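Sorting Letters at the Table: Project Report

Tondier Learning Center, term project, 2023-09-30

Our group planned a short table activity for children who are starting to learn the alphabet. The child finds the letters named by the adult and puts them on a plate. We wanted something that needs very little equipment and can be cleared away fast.

The materials are foam lowercase letters and a plain white plate. We chose a plate with no decoration so that the colors of the letters stand out.

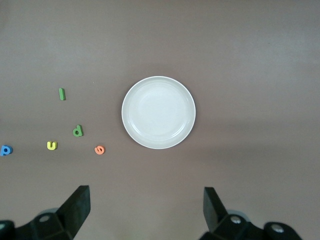

Each round lasts eight minutes and two children take turns. In our first plan we used the full alphabet, but the search took too long, so we cut it down to a few letters per round. The lowercase "l" still needs work. Turned on its side it could be taken for a dash.

In October we will run the activity nine more times at Zeltside and write down which letters get mixed up.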